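Support > Trandeck Manuals > Hand-Crank Coffee Grinder > 4. Cleaning and Reassembly

4. Taking the Grinder Apart (and Back Again)

Clean the Trandeck every 26 pots, or whenever the coffee starts to taste like last January. Allow around 52 minutes the first time. You will get faster.

CAUTION: The burrs are sharp. They do not care that you are only having a quick look.

1. Empty the hopper. Beans left in it will find the floor, then the space under the refrigerator.
2. Unscrew the crank handle, turning it counterclockwise. Put the handle nut in a cup.
3. Lift off the lid and pull the upper burr straight up. If it sticks, wiggle it. Do not use a butter knife – the Wasano service desk has seen what happens to butter knives.
4. Brush out the grounds with the stiff brush supplied. Use no water on the burrs or the gear plate.
5. Remove the 2 screws under the base and lower the gear plate onto a cloth. A dark cloth shows up small parts best.
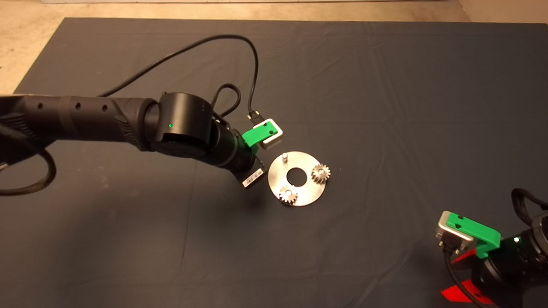
Fig. 12. Plate with two gears on their pegs, third pin bare.

6. Wipe each gear and put one drop of food-safe oil on every pin. One drop. The bottle is meant to outlive the grinder.
7. Refit the gears and turn them by finger. They should move freely and without grinding, a noise best saved for coffee.
8. Replace the base, burr, lid and handle, in that order.

NOTE: If a part is left over, go back to step 5. The Trandeck was not shipped with spares.

Revised Dec 11, 2019

12 comments | 2 shares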